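Flumell Sets October Dates for Science Fiction Film Series in Kurkport

11/6/17

Flumell has confirmed that its annual science fiction film series will return to Kurkport next October with an expanded schedule and a second venue. The series will be held at the Atier Theater, its home since the program began, and at the Salinas Screening Hall, which is joining as a partner site for the first time.

The program will include 49 feature films, the largest selection the series has offered. Most will be drawn from the period between the early space adventures of the studio era and the low-budget independent productions that followed. A smaller group of recent titles will be shown on opening weekend, along with two restored prints that have not been screened in the region before.

Attendance at this year's edition reached 2776, according to figures released by Flumell. Several evening screenings at the Atier Theater sold out in advance, and patrons on the waiting list could not be seated. The addition of the Salinas Screening Hall, which seats up to 606, is intended to ease that demand. Films scheduled for the main evening slot will be shown at both venues on the same night.
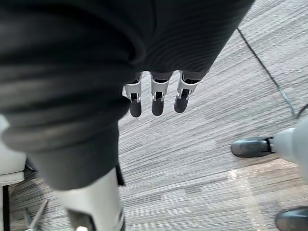 Dark gray fabric above three jointed robotic fingers.

Each feature will again be preceded by a short introduction on its production history and its place in the genre. Printed program notes will be available at the door. Flumell stated that the notes for the time travel and first contact sections are being rewritten and will include fuller credits for writers and effects crews.

Series passes will go on sale in the spring. Pass holders from this year's edition will be able to renew before the general public and may keep their current seats at the Atier Theater. Seating at the Salinas Screening Hall will be unreserved. Single tickets will be sold at both box offices once the full schedule has been published.

Submissions for the short film section are now open. Entries must run under 20 minutes and must not have been shown previously in Kurkport. Entry forms and technical requirements may be requested from the Flumell program office or picked up at the Atier Theater box office during regular hours.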